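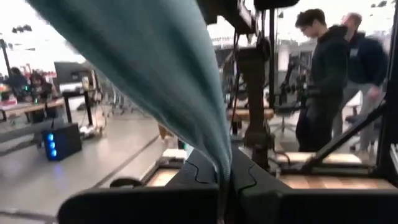 Why do most small hotels want you out by eleven in the morning?

Because the housekeeping shift starts then, and the shift is arranged around the hours the laundry van and the school bus keep. The guest's sleep comes a fair way down the list.

Projects > Travel and Lodging > Second Year > Check-out Times

Check-Out Time in Small Hotels: A Study of Londgate and Pornness
Zerrin Kahraman and Hashini Miah
October 2019

1. How we got the topic

We had asked for luxury resorts. The list of topics went around the room from the other end, and by the time it reached our table the resorts were gone, along with airport lounges and cruise dining. What remained was check-out time and parking validation. Neither of us drives.

The question we set ourselves was simple enough: who decides when a guest has to leave, and does anyone remember deciding it? Our textbook gives the subject one paragraph, most of which is about check-in.

2. What we did

We wrote to 40 hotels and guesthouses in Londgate and along the shore at Pornness. We got 13 replies, one of which was a brochure. Of the people who did answer, most were generous with their time, and a few seemed glad to be asked about anything other than the wifi.

We also left a short paper survey at the front desks that would have it, and got 190 of them back. It had four questions. The fourth was "Any other comments?" and this was a mistake, as the comments ran to pillows, seagulls, the price of orange juice and one long account of a honeymoon. We've left them out of the results. (They are in Appendix B, which our instructor has asked us not to print.)

Interviews were done in person in May, on the two afternoons when the bus to Pornness was running.

3. What the hotels told us

The time printed on the door card was eleven in nearly every place that answered. Two places said ten and one said noon. The one that said noon turned out to be a bar with rooms over it, where mornings are not a strong suit for either side.

Asked why eleven, managers gave us three kinds of answer. The first was that it had always been eleven. The second was that the booking system said eleven. Several of them use Fudo, which fills in a check-out time when you set up the account and will let you change it if you can find the page. Efthymia Bakalis, who manages a seafront hotel in Pornness, looked for the page while we sat there. After a while she made us tea and looked some more.

The third answer was the useful one. Rooms are cleaned by people, and the people have hours. At the Kalogeropoulos guesthouse in Londgate the cleaning is done by two women who arrive after dropping their children at school and leave in time to pick them up. Chrysanthi Kalogeropoulos drew this for us on the back of a bill: school, bus, rooms, bus, school. She then moved check-out up and down the line with her pencil to show us what broke. Move it to noon and the last rooms aren't ready by check-in. Move it to ten and guests come down to breakfast angry and eat more.

We asked whether she could hire a third person. She asked whether we had seen the kitchen, and took us to look at it. It's small.
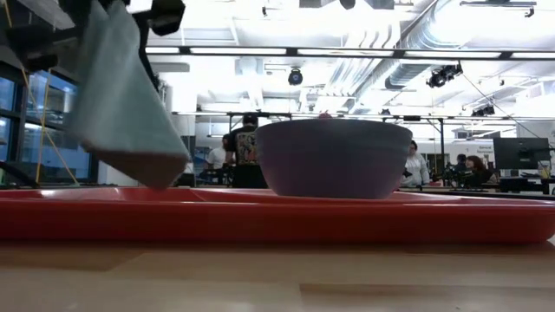

Figure 1. Gray-blue cloth above the red tray.

4. What the guests told us

Guests don't know when check-out is. This was our clearest finding. Most people who filled in the survey had to look it up on the door card, and a good number wrote down a different time from the one the hotel uses, usually a later one.

When asked what time would be fair, the favorite answer was noon. We then asked if they would pay a small fee to stay until noon, and the favorite answer became eleven. Hashini thinks this shows that guests are sensible people who weigh costs. Zerrin thinks it shows that guests are cheap. We agreed to report both views.

Business travelers hardly cared, having left before breakfast. Families cared a lot and were late regardless.

5. Late check-out as a favor

Every hotel we visited gives late check-out to somebody. Only one of them advertises it. Elsewhere you have to ask, and it helps to ask nicely, before ten, of the right person. Evdokia Mitsotakis-Vlachou has worked the desk at a Londgate hotel under three owners, and she keeps no written rule. She told us that she gives it to people who say good morning. We tried to turn this into a variable and gave up.

6. Problems with our work

Our hotels are all small and all in one county. The surveys were filled in by people standing at a desk with luggage, which may have colored their opinion of check-out. We spoke to managers and owners more than to cleaners, and given what section 3 says, that was the wrong way around. We'd fix it first if we did this again - we have been told we won't be.

The limit for this report was 3,000 words. We did not come near it, and would like that noted.

7. Recommendations

Print the time on the key sleeve in large type. If you charge for a later check-out, say so at check-in, while people are still in a good mood. And change the setting in Fudo. It's under Taxes.

Related projects
Breakfast Hours and the Early Ferry
Who Uses the Trouser Press?
Parking Validation in Downtown Londgate
Off-Season Rates on the Pornness Shore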